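About Matby

Matby is a school for people who want to learn to tune and repair pianos, and who have been told by at least one relative that there is no money in it. The relative is partly right. We put this on the first page so that you don't have to hear it from us in the second month.

The school began in the back half of a former carpet showroom, which explains the sign and the very good acoustics. Orlando Guzmán had been tuning for a living and was tired of following other people's work around town with a sad face. He rented the room, bought three uprights from a church that was glad to see them go, and put a card in the window offering lessons. Two people answered it. One wanted piano lessons. She stayed anyway and now teaches our course on pedals.

We take 13 students a year. A larger class was tried once. Thirteen people can tune in the same building if they are considerate and the doors are shut. Beyond that you get a noise that brings the neighbors over, and they were right to come.

The full course runs for 50 weeks and starts in July, when the humidity is at its worst and every instrument in the place is misbehaving. Students sometimes ask whether a gentler month might be possible. It would, and then they would meet their first swollen soundboard in a customer's living room, with the customer standing behind them holding a cup of tea.

What you will do here

You will spend the first weeks listening to two strings that are nearly the same. It is dull until the afternoon you hear the beat between them, and after that you will hear it in elevators, refrigerators and your brother-in-law's singing. We can't undo this. Then come hammers, dampers, key leveling, restringing, and the long, sticky business of old glue. In the last part of the course you go out on calls with one of us, carry the bag, and learn how to move forty framed family photographs off a lid and put them back in the right order.

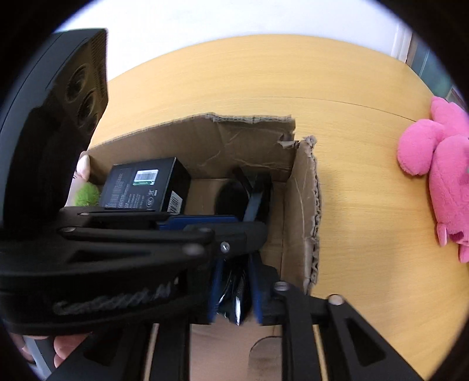 Hüsnü Karakaya wrote to us after his final term that he had come for the tuning and been caught out by the customers, that no one had ever thanked him for a clean unison but several had wept over a middle C that finally stopped sticking, and could we please spend a whole week on the subject of what to say when a piano is past saving. We now spend a whole week on it. He has asked for no credit, so we have put his name here.

The short version of that week: say it once, say it plainly, and don't touch the lid sadly while you do.

The workshop

We keep a changing herd of uprights, two grands, and a square piano that came with a promise that someone would be back for it. Students work on all of them except the square, which everybody works on once and then avoids. The shop sells parts and felt at the front desk under the name Vevus, mostly to graduates, along with a tuning lever we like well enough to have stopped looking for a better one. If the desk is closed, ring the bell. It is a little flat and we know.

Fees and practical things

The application fee is $95 and comes off your tuition if you enroll. A set of hand tools costs extra, and you keep it. You don't need to play the piano. Several of our best graduates can manage one piece, and customers hear that piece at the end of every visit. You do need patience, a back that bends, and some way of getting here before nine, as the street outside is quietest then and we do our finest listening early.

We don't find you a job, though we will answer the phone honestly when someone calls to ask what you're like. Most of our people go out on their own. A few have joined larger shops, and one left to keep bees and still drops in to complain about our pitch.

Visits

Come and see us before you apply. Open mornings are posted on the door, and you are welcome to sit in on a class if you can stay quiet while a student plays the same note for an hour. Bring a sandwich. Please leave the dog at home, however musical.

Page last updated 13/09/2026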